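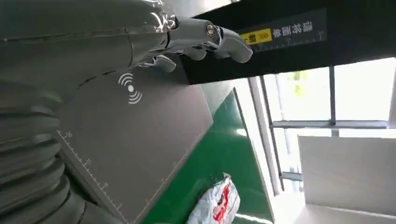

Vue du poignet : la main au-dessus du panneau gris, juste au-dessus du symbole sans contact.

Skiteleck-démos - fiche du jeu de données

À lire avant de télécharger

Ce dépôt contient 497 démonstrations enregistrées par téléopération et 12 par guidage manuel du bras. On nous a demandé une fiche enthousiaste. Je préfère dire ce que j'en pense : les données sont propres, l'usage qu'on compte en faire me convainc moins.

Tâche

Amener la main au-dessus d'un panneau plat, approcher l'index du symbole, marquer un arrêt, se retirer. Pas de saisie, pas d'objet à déplacer. Ceux qui cherchent de la manipulation fine iront voir ailleurs.

Collecte

Les épisodes ont été enregistrés en août par deux opérateurs, Pichit Panyasiri et Seung-woo Yeom. Pichit avait déjà l'habitude de la console Galier, Seung-woo l'a apprise sur place, et cela se voit dans les trajectoires : les siennes sont plus lentes, avec des corrections en fin d'approche. Nous les avons gardées. Wondia voulait les retirer pour « homogénéiser » le jeu - je n'ai toujours pas compris ce qu'on y gagnerait, à part une courbe d'apprentissage plus flatteuse.

Contenu d'un épisode

video/ : flux de la caméra du poignet
etats.csv : positions articulaires et consignes envoyées
notes.txt : opérateur, mode, remarques libres (souvent vide)

Limites connues

Côté fenêtre, l'image est surexposée. Aucun traitement n'a été appliqué.
Le bras et son soufflet gris masquent une partie de la graduation du panneau. Ne comptez pas dessus pour étalonner quoi que ce soit.
Une seule salle, un seul panneau. Une politique entraînée ici apprendra peut-être le sol vert aussi bien que le geste.
Les efforts ne sont pas enregistrés. Pour une tâche de contact, c'est gênant.
Les 12 épisodes guidés à la main sont trop peu nombreux pour comparer les deux modes. On nous a pourtant déjà cité cette comparaison.

Résultats de référence

Il n'y en a pas. Le script Jelínek fourni dans outils/ sert à relire les épisodes et à vérifier la synchronisation. Tout taux de réussite attribué à ce jeu vient d'ailleurs, demandez le protocole.

Version

La version 6 remplace les précédentes. Les horodatages décalés de l'épisode 762 sont corrigés (la numérotation a des trous, les essais interrompus gardent leur numéro). Signalements par ticket, avec le numéro d'épisode.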